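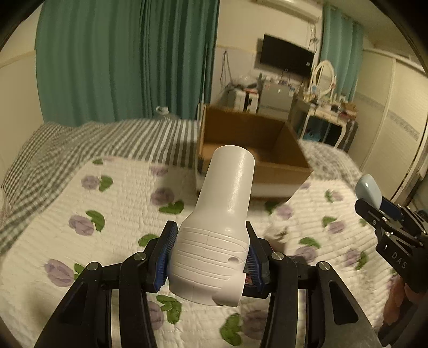
Vol. 8, No. 31

FOR IMMEDIATE RELEASE

Itivus puts its hand-held gripper kit on sale, bedspread not included

Itivus today opened orders for Skotix, a pair of hand-held grippers for teaching robots the kind of chores most people would rather skip. The operator picks things up, puts them down and goes home. The recordings do the rest, or at any rate the robot's engineers do.

The front gripper has two fingers with textured pads, which hold on to a white plastic bottle or nozzle shape without much fuss. The kit asks for no lab. A bed, a cardboard box and a few things to put in it make a perfectly respectable workstation.

"We spent years building spotless test benches, and then customers asked why the robot panicked at a floral pattern," said Nobuhle Mnguni, head of product at Itivus. "Fair question. Bedrooms have a lot of floral patterns."

Skotix ships with charging dock, spare finger pads and a printed manual of 82 pages, 31 of them useful by the estimate of its author, Onni Oksanen. The first run is 2000 kits. Battery life is 8 hours - longer than anyone in testing wanted to spend packing boxes.

Orders placed by Sat 5 April ship the same month. Loan units are available to reviewers who promise to return both grippers.

Press contact: Thulani Visser, Itivus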